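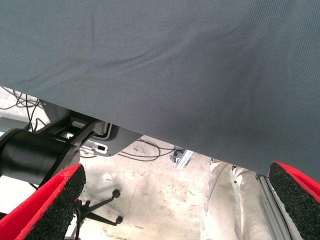 Daiane Damasceno asked, when the first draft of this report was read to the group, whether line drying still matters to a household that already owns a tumble dryer. Her question shaped the final version, which looks at the cost of drying cotton twill as well as the wear on the cloth.

1. Purpose

The project compared two common ways of drying cotton twill at home: on an indoor line and in a vented tumble dryer. The work was carried out in the textiles laboratory at Gisholm under the supervision of Silvana Arruda.

2. Materials and method

Plain-dyed cotton twill was purchased from Mendonça and cut into 10 test pieces. Half were assigned to the line and half to the dryer. All pieces were washed together with Clostance liquid detergent, then separated for drying. The cycle was repeated 5 times. Each piece was measured along the warp and the weft before the first wash and after the last -- always by the same student, Odair Brito, in order to limit differences in handling.

Lint was collected from the dryer filter after every cycle and weighed. No comparable method was found for the line-dried pieces, and lint loss is therefore reported for one group only.

3. Results

Shrinkage was greater in the dryer group, and most of it appeared along the warp. The line-dried pieces kept their shape better but felt stiffer by hand. Drying on the line took almost 80 percent longer than a full dryer cycle at the medium setting.

One tumble-dried piece frayed badly at a corner where the hem had been sewn with a short seam allowance. It was left out of the weft figures and kept in the warp figures.

4. Limits of the study

The sample was small, and room humidity was noted only at the start of each session. Marietjie Sibiya has pointed out that a heavier twill might give a different result. The group agrees. A second trial using Bremska cloth is planned for August, with humidity to be read every hour.

Measurement sheets are held in the department office under file number 1036.

Submitted 31/05/2020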